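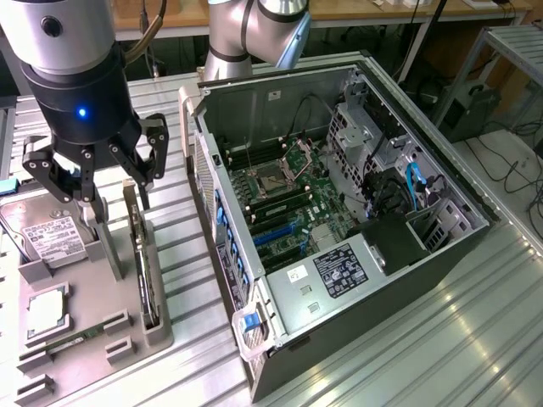 A blue light is not a witness

In June our cell at the Westhorpe site dropped a processor into an open socket from a few centimeters too high. The pins were bent and the motherboard was finished. It was a small loss and we could pay for it. What worries me is that the log for that cycle says "complete", and the ones after it say "complete" also.

I have worked with assembly robots for many years, first in Murville and now here, and I want to argue against a habit of our trade. We let the machine report its own success. The gripper closes to a certain width, so the program believes a part is held. The fingers open, so the program believes the part is placed. Between these two facts there can be a processor sitting crooked, or no processor at all.

My colleague Radwa Alaoui looked through 1049 cycles after the accident. In 122 of them the closing width was near the limit we had set. The program accepted every one. The limit was mine, I must say. I made it wider in the spring, when the cell stopped too often and the operators complained to me.

Bautista Herrera, who leads the production side, thinks I am too strict. His opinion is that a stop costs more than a broken board, and for one board he is right. But a wide limit hides the worn finger pad, the tray that has moved a little, the socket lever that did not open fully. You pay later, and you do not know for what.

There is also the matter of people. When the alarm is silent, the operator walks closer. Said Fawzy reached in to take out the damaged board while the second arm was still waiting for its turn, because the screen told him the cycle was over. The arm did not move. I do not like to depend on this.

So I ask for two changes. The cell should check the placed part with a separate sensor before it writes "complete". And "complete" should never be shown as permission to enter - for this we have a gate and a key, and they should be used each time, also when we are late.

The sensor is ordered. The gate is still a discussion.

Abdelkrim Hajji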